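Cindamell 31 is out, and the planner finally looks before it reaches

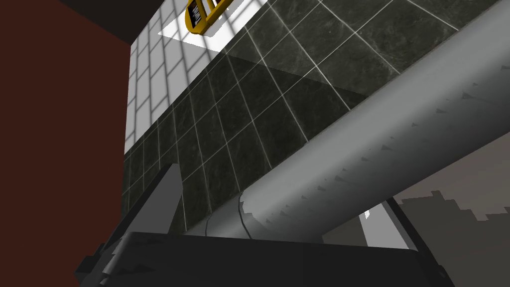
A reader at Gitilley wrote to ask whether the new planner still treats tiled walls as one flat obstacle, saying their arm used to back away from anything with grout lines. We're happy to report that it doesn't! Release 31 keeps the wall and the tile texture apart, so the wrist view can be full of slanted grids — white tile, dark marble, whatever your simulated room happens to have — and the collision check only cares about the surface behind them.

We ran 1945 simulated reaches through the Kouris test rooms before tagging the release, and 1335 of them were in the tight spots people kept sending us, with a panel close on one side and very little room to turn the gripper. Planning in those rooms is noticeably calmer now, with far fewer of those big looping detours. (If you liked the detours, the old behavior is still there under the legacy setting.)

Flateo users will need to rebuild their scene cache once after updating, and ticket 835, the one on jagged mesh edges, stays open until March.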